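September 8, 2020

Fludarix opens up its edge gateway, and I have some thoughts

I spent most of last week reading release notes, so you don't have to. The one worth your coffee is from Fludarix, who are putting the software that runs on their edge gateways under an open license. If you've been with this newsletter since April you'll remember me grumbling about these boxes – good hardware, decent radios, and a management console that logged you out every time you looked away.

What's new is that you can now load your own container images on the gateway without going through the Fludarix store. I've wanted this for ages! Until now, if you had a small script that filtered sensor readings before they went up to the cloud, you had to send it off for signing and wait. My longest wait was 25 days, for a script that rounded numbers.

The second bit of news is a tie-up with Surkora, the private network people. The two companies will sell a bundle: a Surkora indoor 5G cell, a gateway, and a shared dashboard so you can see dropped connections and stuck containers on the same page. They're starting with seven pilot customers, mostly warehouses and one port, and they say general orders open after that. No price yet, and I asked twice.

I do have a couple of worries. The license covers the gateway runtime but leaves out the update server, so you still lean on Fludarix for patches (and if you've ever been stuck on an old kernel because a vendor lost interest, you know how that feels). Also, the Surkora cell only talks to Surkora SIMs for now. Zurketti did the same thing with their first cells and it took them two years to loosen up, by which time plenty of folks had gone back to plain old Wi-Fi.

Still, I'm going to try it. I've got an older gateway on the shelf and the upgrade is supposed to take about 25 minutes, after which I'll move my Zupan message broker over and see how it behaves with a flaky uplink. Backups first, I know, I know. If you run one of these already, I'd love to hear how the new console holds up with more than a handful of devices, and whether the alerts still arrive in clumps the way they used to.

Replies go straight to my inbox, and I'll print the useful ones next time. One came in while I was finishing this up, so it gets to go first.

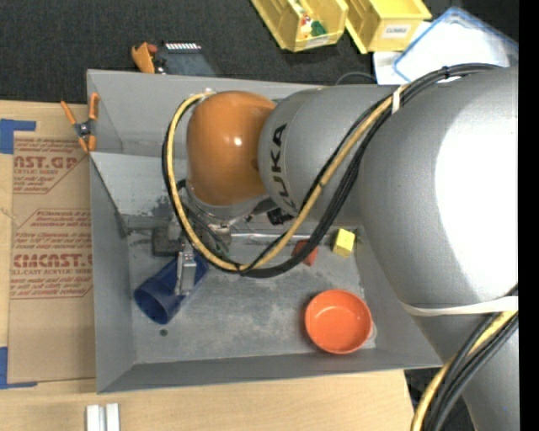 Sorcha Mulcahy writes that the alerts do still arrive in clumps, but only if you leave the default polling interval alone. She set hers to seven seconds and they've come through one at a time ever since. The missing update server bothers her more, and she's holding off on the Surkora bundle until she sees in writing how long patches are promised for.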